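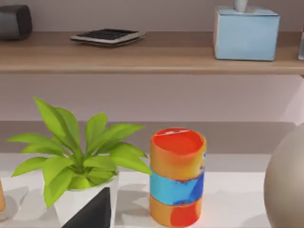

Gellgate Winter Road Incidents

Version 2, released 5 April 2021

Summary

A table of winter road incidents reported on the highways and rural roads of the Gellgate district. Each row is one incident: a vehicle off the road, a stuck vehicle, a road blocked by snow or a collision in poor conditions. The file has 2000 rows. It was put together from the district's public road log and from the tow call sheets of Jaber, which handles most of the recovery work between Gellgate and Skurkeck.

Files

incidents.csv — the main table
segments.csv — road segments, with the name and posted limit of each
changes.txt — what is different from version 1

Both tables are UTF-8, comma separated, with a header row. Text fields that contain commas are quoted.

Columns in incidents.csv

incident_id: unique number, not reused between versions
reported: date and local time of the first call
segment: key into segments.csv
type: ditch, stuck, blocked, collision or other
vehicles: number of vehicles involved, blank for type "blocked"
first_help: who got there first (police, plow, tow, passerby, unknown)
wait_min: minutes from the first call to the first help
road_state: dry, wet, snow, ice, drifting or unknown
source: log, tow or both

How the rows were made

The road log is written by dispatchers as free text. We read each entry by hand and filled in the columns. Tow sheets were then matched to log entries by segment and time. If a tow call came within 70 minutes of a log entry on the same segment, and the vehicle description agreed, the two were merged and marked "both". In 173 cases the match was unclear. Those were left as separate rows, so a few incidents may appear twice.

Times on the tow sheets are often rounded to the quarter hour. We did not correct them. Where a log time was available it was used instead.

Missing and uncertain values

wait_min is blank when no arrival time was written down. This is common during large storms, when dispatchers had little time for notes, so an average taken over the whole column will come out too low. Please don't report it as the typical wait.

The waiting time also starts at the first call. A driver who sat in a ditch with a dead phone before being found has a short wait in this table, or zero if an officer came across the car while on patrol.

road_state is what the dispatcher or tow driver wrote. It has not been checked against weather records.

Known problems

The segment north of the Arkis bridge was renumbered in March. Rows from before the change still use the old key, and segments.csv lists both.

Skurkeck town streets are not covered. Only the highway through town is.

Privacy

Names, plates, phone numbers and house numbers were removed. Locations are given by segment only. Notes on injuries were left out of this release and will not be supplied on request.

Use

Free to use and share with credit to the Gellgate Winter Road Incidents table and the version number. It should not be used to rate individual tow drivers or dispatchers — the times are too rough for that.

Corrections

Send the incident_id, the column and the value you think is right. Fixes go into the next version and are listed in changes.txt.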